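Careers > Infrastructure > Open Positions

This site uses cookies to improve your visit. Accept | Settings

Virtualization Administrator, Ref. 2437

Clistex seeks an administrator to maintain its virtual desktop environment of 3750 seats. The position reports to Gemma Rinaldi.

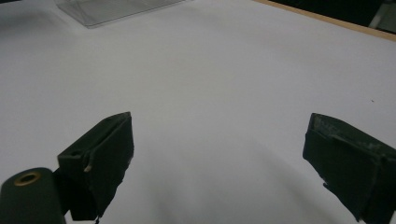
Gripper over a white tabletop

Applicants must have six years of experience with hypervisor clusters and storage monitoring. Send a resume and three references to the Clistex hiring office by Apr 15, 2025.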